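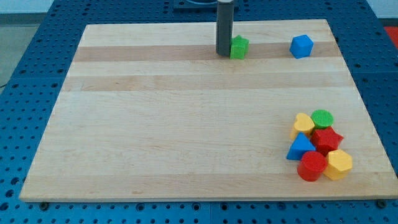 Sobia Rizvi meinte gleich, man solle beim ersten Vormachen viel langsamer führen, als man eigentlich will, und da hat sie recht. Ich hetze trotzdem jedes Mal!

4.2 Schieben von Hand vormachen

1. Öffne in Lustus eine neue Aufgabe und gib ihr einen Namen, den du in einer Woche noch verstehst (meine erste heißt »test neu neu«, bitte nicht nachmachen).

2. Schalte auf Handführung und warte auf den Signalton. Jetzt lässt sich der Arm mit zwei Fingern bewegen.

3. Setz die Spitze seitlich an den Klotz, also neben den grünen Stern oder den blauen Würfel, und starte die Aufnahme.

4. Schieb in einem Zug bis zum Ziel. Kleine Schlenker sind okay, Pausen mitten im Weg nicht.

5. Stopp drücken, Arm anheben, Klötze neu verteilen und noch mal von vorn.

Hinweis: Mit 3 Durchgängen kommst du nicht weit. Ich habe für das Sortieren nach Farben mehr als 600 aufgenommen, 816 waren es beim Sortieren nach Formen.

Vorsicht: Nie von oben auf das Holz drücken! Der Arm hält sonst an und Lustus verwirft den ganzen Durchgang. Wie du dasselbe per Fernsteuerung machst, steht in 4.3.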